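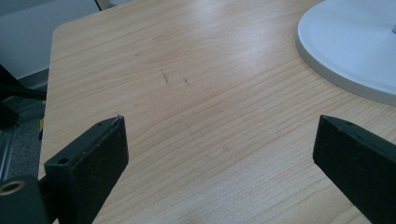

Drudum hand-held gripper, fingers open over a wood tabletop.

Drudum Hand-Held Demonstration Gripper
Sold by Crabtree, Sistosstead
Page updated April 24, 2022

The Drudum is a gripper you hold in your fist. It has two black fingers, a trigger and a small camera that looks down past the fingertips. You squeeze the trigger, do a job the way you'd like a robot to do it, put the thing down and do it again. The recordings go to whoever trains your robot. There is no arm in the box, and no robot gets any smarter while you are holding it.

We sell a lot of equipment in this category, and most of it is oversold. You may have read that you can show a robot a task once and walk away. We have not seen that happen in our shop. Our own test job was picking up a marker and setting it in a cup, and we recorded it 200 times before we let anybody train on it. The first version still missed the cup more than we liked. We went to 301 and it got better. Your task will be different, and probably harder than a marker.

What you get
Gripper with trigger handle
Camera, already mounted
Pair of black fingers with angled tips
USB cable, 6 feet
Printed setup card

What you don't get
A robot arm, a computer, or training software. The recordings save as ordinary video files with a separate text file for finger opening. The maker says they work with "most" training tools. Ask your software people which ones before you order, and don't take our word for it or theirs.

Hand-held or remote control?
We also stock the Holtamero remote control set, where you move a small leader arm and the real robot copies you. It costs a good deal more and it is slow. Simple jobs that take a few seconds by hand can drag on when you're steering a robot through them. On the other hand, the robot is really there, so you find out right away if it can't reach the back of the shelf. With the Drudum you can happily record a motion your robot has no way of making — your wrist bends in ways its wrist may not. If you only have one robot and it isn't going anywhere, look at the Holtamero first.

Finger wear
The fingers are matte black and they show scuffs and dust early. Wipe them with a dry cloth. The threaded insert in the mounting block is brass-colored, and it will strip if you lean on the screw, so hand-tighten and stop.

Lighting and tables
A shiny tabletop under a bright overhead light can put a whitish glare across the middle of the picture. The brochure says glare doesn't matter. Lionel Wainwright, who runs our test bench, threw out 91 recordings over it in December and would like a word with the brochure. Turn the light down or lay out a plain mat, and keep it the same for the whole batch.

Returns
Unused units come back for a full refund. Used units are store credit only. We don't accept "the robot didn't learn it" as a defect, and neither does the maker. If you're unsure, rent one first — the rental fee comes off the price if you keep it.

Replacement fingers and cables are listed under Parts.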